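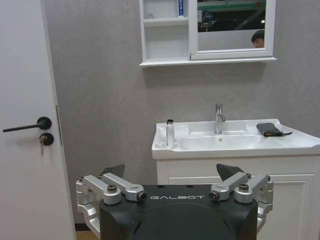

Progress report to Studex, November
Mostville bathroom fit-out, sample room 2
Prepared by Piret Ots

1. Status
Fixed items are in place. The door has its black lever handle and a lock with key. The vanity with ceramic basin and single-lever faucet stands below the mirror cabinet. The floor is a wood-look finish and the walls are gray with a light texture. Kazimiera Pawłowska checked the door swing against the vanity and recorded no contact.

2. Storage
Work this period dealt with where small toiletries go. The open shelving to the left of the mirror is reserved for items in daily use: toothpaste, upright, and small bottles. The ledge beside the basin is a second location, limited to one bottle at a time. 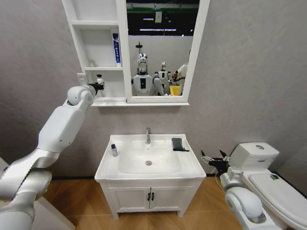 Two points remain open. The position of the small wall-mounted holder left of the cabinet has not been signed off, and Butkienė has asked for a revised drawing. The shelf labels from Vesel are on order – delivery is expected within four weeks.

3. Budget
Spending is within the approved amount. No transfer between lines is requested. The label order is charged to fittings.

4. Next period
Issue the revised drawing. Fit the shelf labels. Repeat the door check after the lock is adjusted. The item list for the cabinet will be sent with the next report.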